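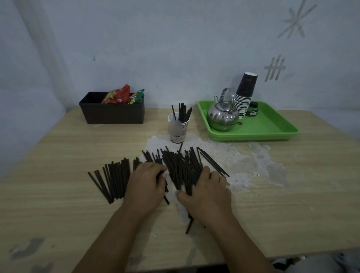 A parent who took part last year told us she had expected to be handed a leaflet and a lecture, and was glad to spend most of the time signing with other families instead. Her son has a cochlear implant and uses both speech and British Sign Language at home, and she wanted to know whether other households mixed the two in the same way.

Call for participants: language at home in families with a deaf child

The Hitus study is looking for 16 more families to join its second round. We already have 67 families taking part across the region. We want to find out how parents, brothers and sisters talk and sign with a deaf child during ordinary parts of the day, such as meals, bath time and getting ready for school.

Who can take part

You can take part if you have a deaf or hard of hearing child under eight. It does not matter whether your child uses hearing aids, an implant or neither, or whether your family signs, speaks or does both. Deaf and hearing parents are equally welcome. You do not need to be fluent in any sign language.

What is involved

There is one visit to our rooms at Budatton, lasting 60 minutes, and two shorter visits to your home. At Budatton you will play and chat with your child while a researcher takes notes. At home we will ask you about your routines and who uses which language with whom. You will also fill in a short diary for one week. Home visits can be in the evening. We do not test your child's hearing and we do not give advice on treatment.

BSL interpreters are booked for every visit. Please tell us if you need a different interpreter or a lipspeaker.

Payment and travel

Each family receives a £60 voucher after the last visit. Bus and train fares are paid back on the day. Parking is free at the Pukunov Road entrance. Brothers and sisters can come too.

Your information

Names are removed from all notes. You can leave the study at any point without giving a reason and still keep any fares paid.

How to apply

Fill in the form on the Biswas Centre website, or text the study phone if you would like the form by post. Places close at 5pm on the last Friday in June. We will reply to everyone who applies.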